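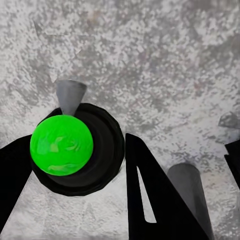

About Us and Our Open Day

Welcome, and thank you for stopping by to find out who we are! Mondach is a small robotics workshop and training center in the town of Mindden, and we've been teaching people to work with robot arms for longer than some of our students have been alive. We started out in the back half of the old Janssen building, sharing a loading dock with a furniture mover, and we liked the place so much that when the movers left we simply took over their half too. The sign over the dock still says Janssen. We've grown fond of it.

What we do

Most of our days go into picking and placing, meaning the business of getting a gripper to take hold of something, lift it, and set it down where it belongs. Our students and partner shops do a good deal of this in simulation first, using Skulix, our own practice software. A typical Skulix exercise looks simple enough: a speckled gray tabletop, a bright green ball on a round black disk or shallow cup, a couple of plain gray shapes standing close by, and two black fingers to work with. Then you try it, and you find out how much thinking your own hand has been doing for you all these years. Where do the fingers go? How wide do you open them? What do you do about the gray thing standing right next to where you wanted to be?

We keep the exercises plain on purpose, with shapes anybody can name, and we let people take their time (there's a couch, and the coffee is better than it used to be).

Come see us in May

Every May we open the doors to the neighborhood, and it has become our favorite day of the year. We can welcome 60 visitors at a time, so on a busy afternoon you may have to wait a little while in the yard, where there is usually lemonade and always somebody happy to talk your ear off about joint angles. Doors open at 10 in the morning.

Inside, we run 2 demonstrations side by side. At the first, one of our instructors takes you through a Skulix exercise on the big screen, slowly, with plenty of stops for questions. At the second, you take the controls yourself. Children are very welcome, and we'll admit that they tend to pick it up faster than their parents do. If you've never touched a robot in your life, so much the better, and please do tell us where you got stuck, as a good many of our exercises have been rewritten after a chat with a puzzled visitor.

School and group visits

Outside the open day, we host school classes and clubs through most of the year. A visit takes up a morning, with a short talk, time at the practice stations, and a walk through the workshop. There's step-free access from the yard, and buses can park by the Janssen dock. Write to the front office with the size of your group and the month you have in mind, and we'll get back to you with what's free.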